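Workshop Automation, Handout 6
Pick and place on a home-built cell

Notes by Fumiko Kobori

Revised April. Replaces the handout on bin layout.

6.1 The task

The Prikurlow cell is the one you will use for the next two assignments. It is a shallow gray bin with walls that slope outward, a floor that serves as the reference plane, and a foam or plastic-type shape sorter as the target. Material of the sorter does not matter for this unit. Outline and clearance do.

The pick position is a fixed stand. Its base plate is screwed down, so the pick pose can be taught once and stored. The sorter is free to move and must be located before every run. Keep the two in separate coordinate frames in your code.
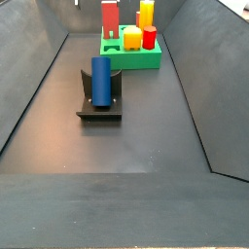
Drusby objected to the fixed stand when the draft went out, saying that a part presented the same way every time teaches students to replay a pose, and that the blue cylinder should lie anywhere on the floor from the first week. The objection is fair. Random pick poses are in Handout 8.

6.2 Approach and grip

Teach three poses: approach, grasp, retreat. Approach and retreat may be the same pose. The path from approach to grasp is a straight line along the tool axis, at low speed.

Center the fingers on the part before closing. If one finger touches first, the part tips against the stand and the stored grasp is no longer valid. Set the closing force low and raise it one step at a time.
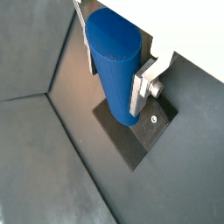

After closing, read the finger position back from the encoder. Our encoder gives 3,152 counts over full travel. A reading under 104 means the fingers have closed on nothing, and the program should stop there. The cylinder reads 477. Log the value on every cycle, including failed ones.

6.3 Placement

Match the outline of the part to an open slot. Filled slots must be masked out first, or a block standing in front of a hole will be read as part of its edge. Move at a height that clears the tallest block on the board.

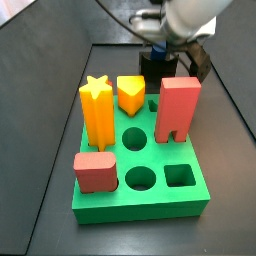 Fig. 3. Sorter board with three holes open, two round and one square; blue block in the gripper.

6.4 To hand in

Your pose table, the encoder log, and 2 pages on how you chose the clearance height. Save the files in the Felia folder under your bench number.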